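Godoy Opens Its Doors for a Day of Hand-Held Grippers and Tabletop Sorting

PIRVILLE: Godoy, the Pirville workshop that teaches robots to handle everyday objects, will hold its spring open day on a Saturday in April, and this time visitors get to do the work themselves. Doors open at 10 a.m. and the last group starts at 4 p.m. Admission is free, and all ages are welcome, though children under 13 need an adult at the table with them.

The open day began two years ago as a quiet afternoon for neighbors who had been asking what went on behind the blue door on the second floor. Last spring 479 people came up the stairs, and the line reached the bakery on the corner! Godoy has added a second demonstration room this year, borrowed more chairs, and moved the coat rack out of the hallway, where it caused trouble last time.

The center of the day is the packing table. Visitors take hold of a gripper, close its jaws on an object, lift it, and set it down inside an open box. It sounds simple, and for the first minute it feels anything but. Your eyes know exactly where the object is, your arm knows too, and then there is this extra length of machine between your hand and the thing you want. Most people laugh out loud on their first try.

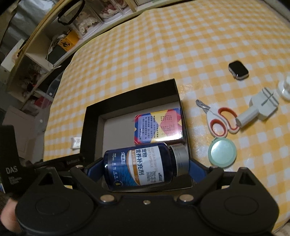
Godoy picks its practice objects from the shelves of ordinary homes and shops, and the staff have strong opinions about them. Round things are the favorites for teaching. A bottle of fish oil capsules held on its side, with one blue pad against the base and the other against the cap, gives a newcomer plenty to think about: how far to open, how firmly to squeeze, and what to do about the box walls on the way down. Small glossy cartons call for a different touch, and soft packets for another again. Staff will be at each table to help, and they are happy to let people start over as many times as they like.

"We used to give a talk first and let people try things afterward," said Vicente Zapata, who runs the open day. "Now we do it the other way around. Someone who has just fumbled a carton three times asks much better questions than someone who has been sitting in a chair for half an hour."

Those questions will get their own session at 1 p.m. in the front room. Zapata and his colleagues will talk about how movements made by people with the hand-held grippers are recorded and used as lessons for robot arms, why the workshop wants clumsy tries as well as smooth ones, and what still goes wrong. There is plenty to cover under that last heading, and the session has been given a full hour. The talk will be repeated at 3 p.m. for anyone who is still at a table the first time around.

The setting is homey on purpose. Godoy works with checked tablecloths, crowded shelves, and the sort of small items that pile up on a kitchen table, and for the open day the rooms will stay that way. A robot that can only work on a bare bench would be of little help to anybody's grandmother, and the team would like visitors to meet the work where it happens.

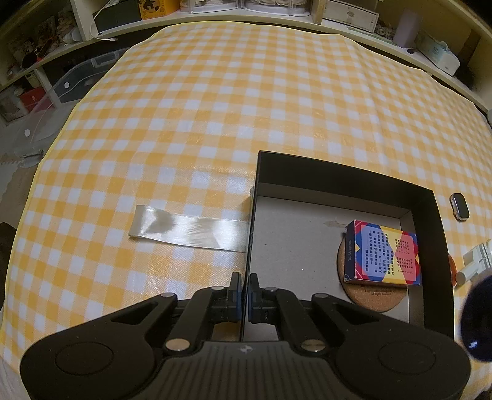 Santino Orellana came last spring expecting to stay ten minutes and left when the lights were being switched off. What stayed with him, he said, was how much thinking goes into putting a thing down. Picking it up was the part he had worried about, but "letting go at the right moment, without dragging it along, was where I kept going wrong," and he plans to be back this year with both of his daughters.

A new feature this year is the Villden Shelf, named for the neighborhood across the river whose residents filled it. Over the winter, households in Villden were asked to lend objects they would like a robot to be able to pick up one day, and 90 were handed in. There are pill organizers, jar lids, a potato masher, a tangle of yarn, and one very stubborn tube of hand cream. Visitors may choose anything from the shelf and try it with a gripper, and the team will keep a chalkboard of the objects that beat the most people. Every item goes home to its owner after the event.

Free places at the packing tables are limited by the number of grippers, so Godoy is asking visitors to reserve a half-hour slot ahead of time. There are 664 slots across the day in the two rooms. Walk-ins are welcome at the talks and at the Villden Shelf, and may join a table whenever a slot is not taken up. Each slot is for one person, but friends and family can stand at the table and give advice, wanted or unwanted.

School groups are invited to come on the Monday after the open day, when the tables will still be set up and the rooms will be calmer. Teachers can book a morning or an afternoon. The Monday visits follow the same plan as the open day, with extra time for students to write down what they tried and compare notes with the next table.

Godoy is on the second floor of the Cuvthorpe Building in Pirville, a short walk from the bus station. The elevator is at the rear entrance, and one table in each room is set at a height that suits wheelchair users. Coffee, juice, and sandwiches will be on sale in the courtyard until 3:30 p.m. Food and drinks stay downstairs, please, as crumbs get into the linkages.

Reservations for table slots and school visits can be made at the Godoy front desk or by phone during office hours. Reporters who would like to try a gripper before the doors open should ask for Vicente Zapata and come at 9 a.m.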